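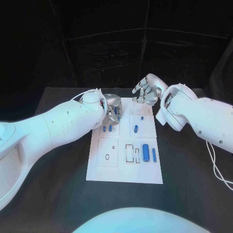
Kovo board on the bench, both hands over the far part of the board.

Proltelen Kovo assembly board with evaluation service: comments requested
Forum: Equipment and Procurement

dexlab_admin
Posted 07/04/2025
Our laboratory is reviewing the Kovo board for purchase. The package under review consists of the board, the blue parts, a written test protocol and an evaluation service, under which the supplier scores recorded runs and returns a report within 14 days. The intended use is acceptance testing of two-arm systems with multi-fingered hands.

We ask members with direct experience to comment on three matters: the wear of the openings, the terms of the service, and the suitability of the protocol for two hands working at the same time. Comments on price are welcome but will not decide the purchase.

The protocol allows either hand to begin. We consider this a weakness, as two laboratories may report results under the same heading after quite different work.

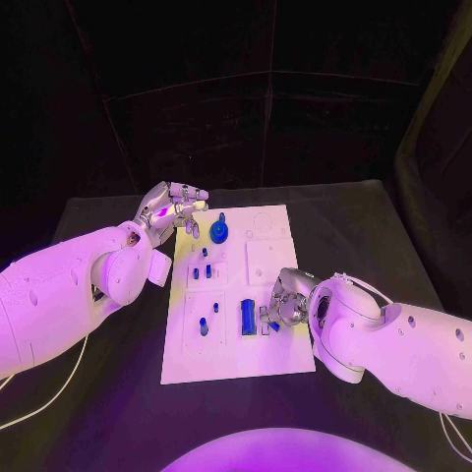
Lech Szewczyk
I do not share the concern regarding the starting hand. The protocol requires the order of work to be entered on the score sheet, and a reader can therefore separate the two cases. My concern is with the service. Our first report arrived on time. The second contained scores for tasks we had marked as not attempted, and the correction took a further five weeks.

On wear, we have passed 1000 insertions with the smaller pegs and have not requested replacements. The larger parts have seen less use with us and I cannot speak for them.

benchkeeper_w
We hold the Llorente board as well as the Kovo. The Llorente is the easier purchase - spare parts are listed individually, and the service contract is separate. With the Kovo, the service is included for 2 years whether or not it is wanted. A laboratory that scores its own runs is paying for something it will not use.

dexlab_admin
Thank you both. The bundled service was not clear to us from the quotation, and we have asked Proltelen for a price without it.
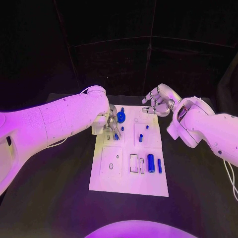 Lighting is the item on which the protocol is least complete. It states that conditions must be recorded but sets no limits, and our position is that colored light should be a named condition with its own column. Under the purple light the white plates turn pink, while the pegs still read as blue. With a small blue peg directly above a narrow slot in the raised plate, as on the left side here, it is the edge of the slot that the vision system must find, and the score sheet has no place to say under what light it did so.

Lech Szewczyk
Agreed on the additional column. I would not support making colored light mandatory. Many members purchase the board for plain insertion work and should not be required to buy lamps in order to file a complete score sheet.

pundodham_service
We are the regional distributor for Proltelen and wish to respond to two points. First, the scoring error described by Mr. Szewczyk is known to us, and reports are now checked by a second person before release. Second, a revised protocol is planned for August. It will fix the starting hand for each task. Lighting is not covered in the current draft, but written requests may be sent to our office.

benchkeeper_w
A fixed starting hand will make every earlier Kovo result harder to compare with later ones. I would ask Pundodham to keep the present version available under its own number. 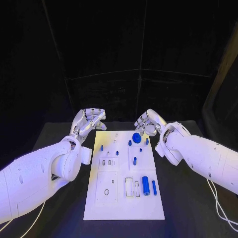 Both hands over the far end; thick cylinder and slender rod beside the two frames.

dexlab_admin
We support the request to keep both versions. Our own preference remains for a fixed order, with the option for either hand retained as a separate test.

Proltelen has now confirmed that the board can be ordered without the service, although the discount offered is small. We have asked for the terms in writing and will post them in this thread when they are received.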